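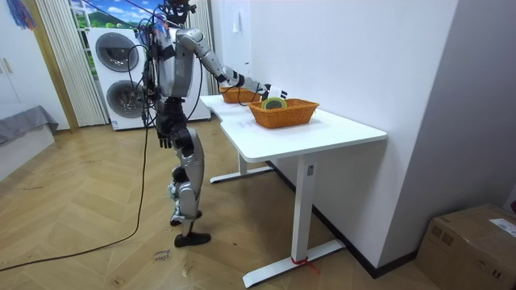 Two baskets, one desk

Filed under: Home > Small Spaces > Thread

1/ Sorting the desk by the laundry wall this November. Two wicker baskets, same orange-brown, one behind the other. Tape goes in the near one.

2/ The rule is 4 kinds of things per basket. More than that and I stop looking.

3/ Small stuff goes in the back basket. Tape can stand on the desk while I'm using it.
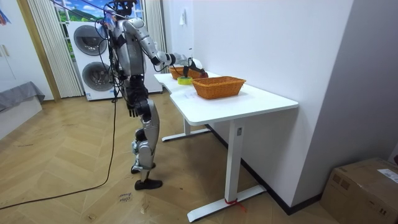 Tape out, both baskets in place.

4/ Took 18 minutes.

Search posts Go

Recent
Jerngate shelf, month two
Voten hooks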